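Femau open day: worth the drive?

Forum > Automation > Shows and visits

gearlash
Went to the open day at Femau in Stikurville on 18th February. Posting my notes before I lose the napkin they're on. The downstairs part was coffee and a talk by Rasmus Org, who runs their data side and who had 43 slides for a half-hour slot. You can do that math yourselves. Upstairs was the good part: people doing table chores with hand-held grippers while wearing head cameras. They let visitors have a go if you signed a form.

Lill_fan_club
So you drove two hours to watch somebody pick up a saucer.

gearlash
I drove two hours to pick up the saucer myself, thank you. It took me 3 tries. The grippers have less feel than you'd think and my wrist was complaining by the end.

torquewrench_ted
I was there too and I'd call it a staffing demo. I came to see an arm do something. They had the Flilura arm on the program and when I asked, it was "in the other building." It has been in the other building at every event I've been to. I'm starting to admire the other building.

pmoss
Ted, the program said "Flilura talk," not "Flilura demo." I have it on my fridge.

torquewrench_ted
Why is it on your fridge

pmoss
It has the parking map on it.

quietbearing
I'll stick up for the upstairs session. If you want an arm to learn to move a dish, somebody has to move a lot of dishes first, and most companies hide that part. Org said a new person does 200 runs before they keep any of the data. I asked what happens to the first batch and he said "we thank them for it."

Lill_fan_club
Lill does all of this in simulation and nobody's wrist hurts.

quietbearing
Lill's arm also put a mug through a shelf at their last open day. I was standing next to the shelf.

Lill_fan_club
It was a very thin shelf.

gearlash
Getting back to the question in the title, because somebody PM'd me: yes if you live nearby, bring your own lunch, and go up the stairs early. The sign-up sheet for the grippers was full before the talk let out. Ted, you'd have been happier if you'd tried one.

torquewrench_ted
I did try one. I dropped the thing and a very polite person in a head camera picked it up for me. So somewhere in their files I'm a training example.

pmoss
Did anyone get a picture of the upstairs? I spent the whole session looking for my car, map or no map.

gearlash
One from me:

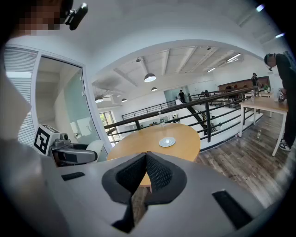 Upstairs at Femau, grippers at the round table, saucer waiting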